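The Drummer from Trevivico

The third drummer left on a Friday, by text message, while the rest of us were holding the door of the van open for him.

He said he had gone into refrigeration. Mi-kyung read it aloud in the parking lot and then read it again more slowly, in case there was some other kind of refrigeration, a genre we had missed.

"He could have told us before we loaded his drums," said Tatu, who had carried most of them.

We were called Semov then. Before that we had been Eltville, which Tatu got off a road map, and before that the Joo Conspiracy, which was dropped when none of us could remember what the conspiracy was. Seul-gi Son sang and wrote the words. Mi-kyung Tak played bass as if it owed her money. Tatu Temba had the keyboards, two of them, one of which worked in the key of F. I played guitar and drove the van, and I was thanked more often for the driving.

The show was in November, at a room called Trevivico, a former pasta restaurant that had kept the sign because a new one cost $400. The owner was Rigoberto Arellano. He had a gray ponytail and a habit of looking at a band the way a dentist looks at a new patient, with sympathy and an eye on the bill. He had promised us a headline slot and 5 percent of the bar.

"You're four," he said when we came in. "I put five on the poster."

"It's an old photo," Seul-gi said.

"Who's the tall one?"

"Refrigeration," said Mi-kyung, and went to find an outlet.

There was a time when a missing drummer would have sent us home. But we had 233 people who followed us online, and Seul-gi had told every one of them that tonight we would play the whole of the new album in order, including the eleven-minute one. I pointed out that the eleven-minute one was mostly drums. She said it could be mostly something else.

Tatu suggested the drum machine on the keyboard that worked in F. It had four settings: Waltz, Beguine, Rock 1 and Rock 2. We tried Rock 2. It sounded like a man knocking politely on a series of doors. We tried Rock 1, and he had given up and gone home.

Rigoberto listened to all of this from behind the bar, drying the same glass.

"My mother-in-law plays," he said.

Mi-kyung asked what she played.

"Drums. You think I'd bring it up if it was the flute?"

He made a phone call, mostly listening, and went back to his glass. We did our sound check without her. Tatu put up the backdrop for the eleven-minute one, which we had agreed to before seeing.

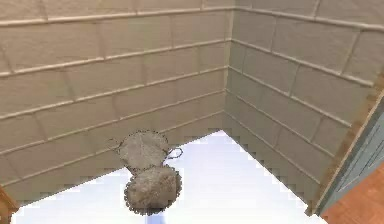
Two block walls, meeting at a corner over a white floor.

"It's a wall," said Mi-kyung.

"It's two walls," said Tatu.

"Does it do anything?"

"It's about enclosure."

Seul-gi said she found it moving. Mi-kyung asked her which part, and Seul-gi said she would need more time with it.

Mal-soon Baek arrived at seven-thirty in a quilted coat, with her own sticks in a bread bag. She was seventy-four. She had played in hotel bands until the hotels stopped having them, and then she had raised three children and run a dry cleaner's, and somewhere in there she had buried a husband who preferred the radio. She got all of this said between the door and the drum stool. Then she lowered the stool, raised it, tightened the snare and looked up at us.

"What kind of music?"

None of us wanted to be the one to answer. On the website it said post-something, and we had changed the something twice.

"Sort of slow," I said. "Then it gets loud."

"Everything is that," said Mal-soon Baek. "Who counts?"

Our old drummer had counted. Since then it had been done by a sort of vote.

"I'll count," she said.

By nine there were people in. Rigoberto claimed the room could hold 1,000 with the tables out, a figure he must have arrived at by stacking them. We had a few tables' worth, a birthday party that had booked under the impression it was still a pasta restaurant, and the support act, who had stayed because I was giving them a ride.

She counted us in and we went off like something dropped down a stairwell. I had played the first song for two years and thought of it as a mournful piece about Seul-gi's landlord. At Mal-soon Baek's speed it was over before the second verse could get its coat on. Mi-kyung was grinning, which I had seen once before, at a parking ticket that turned out to be mine. Tatu gave up on his left hand. The birthday party stood, sat down to think about it, and stood again.

The whole album took twenty-six minutes. The record itself runs fifty-one. "Corner Piece" came in at just under four, and the two walls were still up there behind us, glowing away, for the seven minutes that followed. People applauded them a little. One of the birthday people asked Tatu if they were for sale.

Afterward Seul-gi went to the back table, where Mal-soon Baek was putting her sticks in the bread bag, and asked her, with a good deal of ceremony, whether she would consider joining the band.

"What does it pay?"

Seul-gi explained about the percentage of the bar. Mal-soon Baek looked across at her son-in-law, who had become very interested in a glass.

"How much did he tell you?"

"Five."

She put on her coat and did up every button. Then she walked to the bar and spoke to him in a low voice for less time than it takes to play "Corner Piece," either version. When she came back it was fifteen, and we were booked again for the following month.

"And the singer comes in late," she told me, on her way past. "Every time. Tell her from the van, so she can't get out."

I told her somewhere past the second exit. Seul-gi didn't speak until we were home, and the support act, in the back with the drums, said they'd noticed it too.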